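Boletim da Fundação Dobos
8 de março de 2021 | Por Aranka Kun

Catálogo de gravuras da coleção Clirnis disponível para consulta

A Fundação Dobos tem o prazer de comunicar aos seus associados que se encontra concluído o catálogo das gravuras da coleção Clirnis, reunidas ao longo de três décadas e depositadas na nossa sede de Trurnberg. O volume descreve 303 provas, na sua maioria xilogravuras e litografias, muitas delas nunca expostas. A redação das fichas esteve a cargo de Margus Pētersons, a quem a Direção agradece o rigor com que conduziu o trabalho.

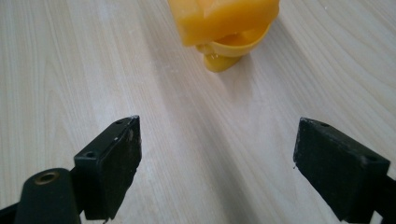

A organização segue a ordem cronológica estabelecida pelo próprio colecionador, com ligeiras correções nos casos em que a correspondência permitiu rever a datação. Dez folhas permanecem sem atribuição e figuram em secção própria, acompanhadas da transcrição integral das inscrições a lápis. Agradecem-se todas as informações que os leitores possam prestar a seu respeito.
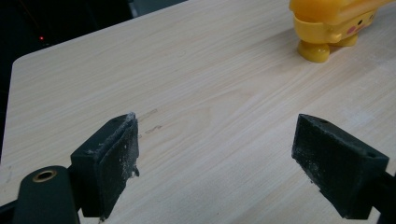 A consulta dos originais far-se-á mediante marcação prévia, a partir de maio, na sala de leitura do piso térreo. Serão admitidos, em cada sessão, oito leitores no máximo. As folhas de maior formato serão apresentadas sobre mesa de tampo claro e canto arredondado, sem moldura, devendo o seu manuseamento ficar reservado ao pessoal da Fundação. Não é permitido o uso de caneta.

Paralelamente, prossegue a preparação da mostra Stitundale, dedicada às paisagens de inverno da coleção. O texto introdutório encontra-se em revisão e o calendário será divulgado no próximo boletim.
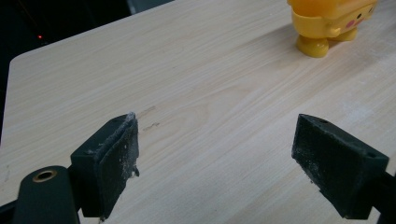 Tampo de mesa em madeira clara.

Os associados com a quota regularizada podem levantar um exemplar do catálogo na secretaria ou solicitar o seu envio por correio, suportando apenas os portes.

3 partilhas | 8 comentários

Este sítio utiliza cookies para melhorar a sua experiência de navegação. Aceitar | Saber mais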